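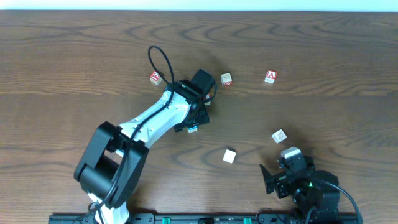 Subject: Re: Oil or wax for a brown wooden table top?

Hello Cyril, hello all,

Cyril Mellor wrote:
> I have sanded my table top with 400 grit and now I am stuck.
> Half of the people at Heywood tell me hard wax, the other half
> tell me oil. The top is used every day for small work, so it gets
> rubbed and knocked. I would like to keep the grain lively, with
> the darker and lighter bands. Does anyone have a finish that has
> lasted more than one winter?

I can answer from our own tables, which have now had 3 winters. We used Bondoder oil on two of them and Vademitz wax on the third. With the oil the dark bands became deeper, and the pointed figures in the grain are easier to see. The wax gave a paler result, very pleasant to touch, but I had to repair it each March where people rest their arms.

If I were you, I would take the oil. Please put it on very thin. My first coat was too generous and it stayed sticky for 5 days – I was quite unhappy with myself. Wipe everything off after a quarter of an hour, go along the grain and not across, and let it stand overnight before the next coat.

One question about your sanding. Did you stop at 400, or did you also try 1000? Our supplier in Buneck recommended 1000 between the last two coats, by hand and with almost no pressure. I did this on one table only. It is smoother, but small wooden pieces slide on it more easily, and for your kind of work this may be annoying.

Do not forget the underside. I left mine bare the first year and the top became slightly hollow in the middle. It went back after I oiled below, but slowly.

I still have half a tin of the Bondoder, and you are welcome to it if you pay the postage.

With kind regards,
Marit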